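Ticket 1539 – Zindine product trial: sign-up form closes early and sends wrong confirmation
Status: Resolved, monitoring
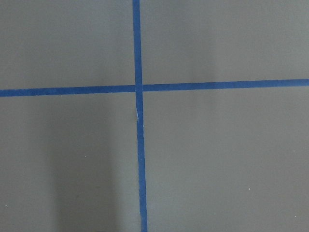 Component: offer sign-up form, regional filter, confirmation mailer
Severity: 2
Environment: live site, English and French pages
Opened: Sunday, July 24, 2022

Summary

The Zindine yogurt drink trial is limited to 1000 places, open to Canadian residents 18 and over. The form began showing "This offer is now full" while the partner dashboard at Citby still listed places remaining. A smaller group of applicants got the confirmation for the Oksanen oat bar offer, which ended in February. Both faults are logged here as they share a cause.

Reported symptoms

1. Form shows the full notice on the French page. The English page still accepts entries.
2. Applicants with a postal code starting with V or T are returned to the postal code field with no error text.
3. Confirmation email carries the Oksanen subject line and the old coupon terms. The body names the right product.
4. Two applicants report a second confirmation several hours after the first. Same reference number on both.

Steps to reproduce

Open the offer page in a private window. Switch language to French before accepting cookies. Fill in all required fields and use any valid Ontario postal code. Submit. The full notice appears and no record is written. Repeat with the language left on English and the record is written normally.

Symptom 2 reproduces only when the postal code is typed without the space. With the space, the entry goes through.

Symptom 3 could not be reproduced from the form. It was reproduced by resending from the mailer queue.

Work log

Entry 1. Compared our entry table against the Citby dashboard. Citby counts an entry when the shipping record is created. Our counter goes up when the form is loaded in French, whether or not it is submitted. That accounts for the early closing. The French page was copied from the Oksanen offer, where the counter sat on the page load event and the cap was never reached, so the fault went unnoticed.

Entry 2. Moved the counter to the submit event on the French page. Cleared the page cache. The full notice was still showing in one browser out of the three tested. Cleared the regional cache as well and the notice went away.

Entry 3. Checked the postal code filter. The rule strips spaces, then checks length, then checks the first letter against a list. The list was missing V and T. The version with the space never reaches the first letter check, as it fails the strip step silently and gets passed through. So the entries that worked were working for the wrong reason. Rewrote the rule to strip first in all cases and filled in the list. Tested one code per province and territory. All accepted. Tested a US zip code and a blank field. Both rejected with the proper message.

Entry 4. Mailer. The template ID on the French page still pointed to Oksanen. The body is pulled from the offer record, so it was correct, while the subject line and terms are stored in the template. Replaced the ID. Paused the queue before the change and released it afterward.

Entry 5. Duplicate confirmations traced to the queue being restarted by hand before this ticket was opened. Messages marked "sending" were put back to "waiting". No fix needed in code. Please do not restart the queue without pausing it first – the restart button does not do this for you, whatever the label says.

Entry 6. Hosham warehouse asked whether the duplicate emails would create duplicate parcels. They will not. Parcels are built from the reference number and a repeat is dropped on import. Confirmed against the import file.

Affected entries

The mailer log shows 104 applicants received the wrong subject line and terms. Their entries are valid and their places are held. A corrected email was sent to all of them. Of those, 9 bounced. The bounced addresses have been passed to support for follow-up by phone where a number was given.

Applicants turned away by the false full notice cannot be identified, as no record was written. The offer page now carries a short line in both languages asking anyone who saw the notice to try again. Closing date is unchanged.

Reply text for support

Thank you for getting in touch about the Zindine trial. A fault on our sign-up form showed the offer as full while places were still available. The form has been corrected and you are welcome to apply again. If you have already received a confirmation with a reference number, your place is held and you do not need to reapply. Please disregard any coupon terms in the first email. The terms on the offer page are the ones that apply.

Outstanding

Citby dashboard refreshes overnight only. Until then its total will not match ours. Do not open a new ticket for this.

The offer template used for copying new pages still has the counter in the old position. Needs to be changed before the next product trial is set up. Moved to its own ticket.

Flavour preference field is optional in English and required in French. Low priority, but it should match. Left as is until the trial closes so that entries stay consistent.

Ticket stays in monitoring until the last parcel file has gone to Hosham.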